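Bench Report: Burkness Trollow card-handling kit

The Trollow is a bolt-on kit for shops that already own a small arm and want it to work inside desktop computers. It covers expansion cards and memory modules. It does not cover cables, drives or processors, and the manual says so on its first page. Burkness lists it at $3,010 without the arm. We had one on loan through April and ran it on a full-size tower with the side panel off.

The short version, for readers who will stop at this paragraph: card placement is good enough to build a routine on, memory handling needs a better holder, and the calibration procedure should be rewritten before anyone else is asked to follow it. A shop that refurbishes a single tower model in volume should look at it. A shop that takes whatever comes through the door should wait.

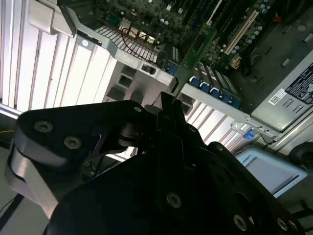 Most of the price is in the gripper. Two narrow fingers close on the card near its lower edge and hold it at a tilt on the way down, so that one end of the edge connector meets the slot before the other. Burkness calls this lead-in. It is how most technicians seat a card by hand, and it gives the force controller a contact event to work from. A card brought down flat touches along its whole length at the same time, and the controller then has very little information about which way it is off.

The rest of the box holds a wrist camera, a bracket for a fixed camera, a printed fixture plate, a license key for the motion software, and a bag of hardware with metric and inch bolts mixed together. The bolts are not labeled. Allow time to sort them.

Two points on compatibility. The kit assumes a wrist flange with a tool connector on the side, and an adapter is an extra-cost item. It also assumes a table with slots or ribs that will take clamps. On a plain top you will need to make a base for the fixture plate, and the drawing supplied for that leaves out the depth of the clamp feet.
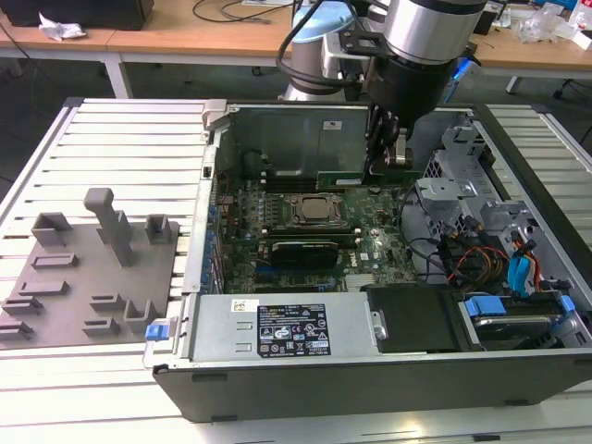 Full report
Words and testing: Oliwia Szewczyk
Software setup: Shahab Naseri

Setup

We laid the tower on its side with the open face up and put the fixture plate next to it on the table. The manual permits either side of the case. We chose the side nearest the rear panel, which keeps the carry short and keeps the arm away from the drive cage and its wiring. I would not put the plate at the other end. The planner treats the case as a box with an open top and knows nothing about cables. If a loom stands above the rim, the arm will go through it.

The software can be told about a cable zone by dragging a block into the model. This works, but the block is not saved with the job. It has to be redrawn after each restart. Shahab reported this to Burkness and was told a fix is planned for the next release, with no month given.

Mechanical assembly went without trouble once the bolts were sorted. The finger plates are held with countersunk bolts and the torque values are printed in the manual. The pivots had no play that I could feel, at the start or at the end of the loan.

Calibration

Calibration has three stages: fixed camera to table, wrist camera to gripper, and gripper to fixture plate. The first two are automatic and dull. The third asks the operator to jog the fingers to marked points on the plate and confirm each by eye. The points are shallow and gray on gray. Under our overhead lights they disappeared. We filled them with a paint marker and had no further difficulty, and Burkness could do the same at the factory for very little money.

There is a worse problem in the order of the steps. Stage three invalidates part of stage two if the wrist camera has been touched in between, and the cable strain relief sits exactly where a person would put a hand to steady the wrist. The software does not warn you. We lost most of a morning to an offset that was constant, repeatable, and wrong.

If you buy the kit, mark the camera bracket position with a scribe line before starting. Check the line before each stage.

Card placement

The test job was a single expansion card: lift from a holder on the plate, carry over the rear wall of the case, lower to the slot, seat, release. Each run started from the same arm pose. A run counted as complete if the card was fully seated and the gripper had let go without anyone touching the stop button. We did not power the board. Electrical contact is a separate question and a seated card is as far as this kit claims to go.

Runs attempted: 51
Runs completed: 37
Runs stopped by the force limit: 9
Runs stopped by the operator: 5

The force-limit stops are the interesting group. In each one the bottom of the card's metal bracket caught on the lip of the case before the edge connector reached the slot. The controller felt contact, took it for the slot, and began to push. The limit then tripped as designed. No card was damaged and the slot showed no marks.

The cure is a parameter called approach yaw, which turns the card slightly so the bracket clears first. Its default is zero. After Shahab changed it, the bracket stopped catching and we had no more stops of that type. The runs above include everything from before and after the change, as I see no reason to drop the bad ones from a report on a product with that default.

The operator stops were all mine. Two were for a card that had rotated in the fingers. Three were for a hand position near the heatsink that I did not like the look of and that may have been harmless.

Seating force is set by slot type. The long slots take more and the supplied table of values was right for them. For the shorter ones I would start below the listed figure and work up.

Finger clearance

This is the part of the design I would defend. Space between slots in an office tower is poor, and a gripper with wide jaws cannot reach down beside a card that is already fitted. The Trollow fingers are narrow enough to do so. The body behind them is broad, however, and stays broad to within a short distance of the fingertips. With the card low in the case, the body comes close to the power supply. On a tower where the supply overhangs the board, I would expect a collision, and the clearance check in the software uses a simplified gripper model that is slimmer than the real one.

Nurhan Taşdemir at Juteck has the same kit on a different arm and told me she added a thin box to the gripper model by hand. We copied her method. It costs a little reach and removes the worry.

Fixture plate and memory

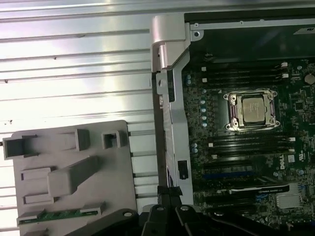

Memory modules start from a clip on the plate that grips them by small tabs and leaves the contacts exposed. The tabs are the weak point. They hold the module well enough for the camera to find it, but they are stiff when new and then loosen with use, so the pull needed to remove a module changes over a session. The software expects it to be constant. On a new plate it reported a failed pick when the module was in the fingers and moving.

Placement into a slot is a different skill from placement of a card. The latches at the ends must be open beforehand and the kit will not open them. It looks for them with the wrist camera and declines to proceed if it believes one is closed. In our lighting it was cautious, and would sometimes refuse a slot whose latches were plainly back. I did not collect enough memory runs to give a rate, and I would be suspicious of one gathered on a plate that was changing as it wore.

Reflections deserve a mention. A ribbed aluminum table throws bright lines into the wrist camera whenever the arm is low over the plate. Exposure then drops and the dark parts of the board go to black. Sasaki, who supply our bench tops, suggested a matte mat with cutouts for the clamps. A sheet of gray card did the same job for the length of the loan. The manual is silent on the matter although the recommended table is bare aluminum.

The plate itself is printed, and Burkness provides the model files. That is a sensible choice. A shop with a printer can move the holders, add one for a card of unusual height, or replace a worn clip without placing an order. Layer lines on ours were visible but the mounting face was flat.

Software

Jobs are built as a list of steps with a pose, a force and a timeout for each. There is no scripting in the base license. The list can be exported as text and edited, and the program will read it back without complaint, including when it contains an error. Shahab entered a negative timeout to see what would happen. The step was skipped and the log recorded it as complete. I have written this up for Burkness separately.

Logging is otherwise thorough. Force, finger position and both camera streams are kept with a common clock, and finding the moment of first contact in a run takes a few seconds.

Support

Murray Doucette handled our questions for Burkness. Replies came within a working day and were specific. He confirmed the default yaw value is under review and that a revised memory clip is being tested. He would not say whether existing owners will get the clip free, but the files should be downloadable in either case.

Loan kit

The kit goes back to Burkness at the end of the month. Struan Baird has the exported job files, the edited gripper model and the full run log, and will send them to any subscriber who asks. State which arm you have, as the gripper model must be scaled differently for a long flange.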